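Pirihi shop rebuilds arm cell in simulation before touching the real one

By Fletcher Goodwin
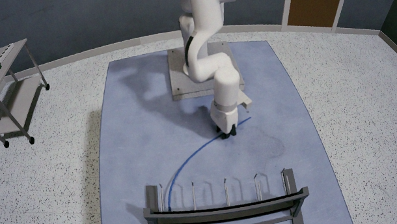

Setting up the cell on a screen first saved at least one bad week, according to Tegan Te Moana, and the crew would not go back to doing it on the floor with a tape measure.

The cell is the small pin rack station at Dakex, the parts finishing shop on the Pirihi road. It has one white arm on a square base plate, a two-finger gripper and a long rack with upright pins. The arm has been out of regular use since August, when the shop began moving its finishing work into the back half of the building.

Moving the station meant doing the setup again from the beginning. Base position, rack position, tool length and the path between them all had to be worked out for the new space. Te Moana and Bence Csizmadia built the layout in simulation and ran the arm there before anyone unbolted the real base.

The line on the mat is the path they have spent the most time on. It is a curve that ends near the left side of the rack. In the old location the arm ran straight moves between taught points, and the wrist had a habit of swinging wide on the last one. Csizmadia wanted a single arc.

"You can teach ten points and get something that looks smooth, and then you move the rack a hair and all ten are wrong," he said. "With the arc there are two ends and a radius. I can fix that before lunch."

The first version of the layout had the base too close to the rack. The arm could reach every pin, but the elbow folded so tightly on the near ones that the controller slowed down to protect the joints. Moving the base back by 90 millimeters cured most of it. The distance from the center of the base to the rack is now set at 713 millimeters, and that number has been written on the drawing, on the work order and in marker on the inside of the control cabinet door.

Tool length was the other problem. The figure in the old program had been entered before the gripper fingers were changed, and it was never updated. On the old station the crew had made up for it by shimming the rack. Nobody remembered the shims until the simulated fingers came down at a different height from the real ones.

Anahera Grimshaw found them when she took the rack off its mounts for cleaning. They are now in a bag taped to the maintenance log, and the tool length has been measured again with the fingers that are on the arm today.

Grimshaw has also rewritten the weekly checks for the station. The base bolts are to be checked with a torque wrench and marked with paint. The fingers come off once a week to be wiped down and looked at for wear, and the pins get checked for lean with a small square. A pin that is out gets replaced. The old practice was to bend it back - several had been bent back more than once.

After any of that work, the arm has to trace the arc at 10 percent speed with the gripper empty before it goes back to normal running. The operator stands at the stop button for the whole trace and signs the sheet.

Not all of it is settled. The cable run has to be redone for the new position, and the simulation does not include the cable at all. Csizmadia said he expects to lose a little wrist rotation once the cable is clipped to the real arm, and he has left room in the path for that. Hideaki Furukawa, who handles the electrical side, wants a longer loop at the elbow and a second clip further down.

The base plate is due to be bolted down on Friday morning, with the first slow trace planned for the same afternoon. The old program will stay on the controller, locked, until the new one has run for two weeks.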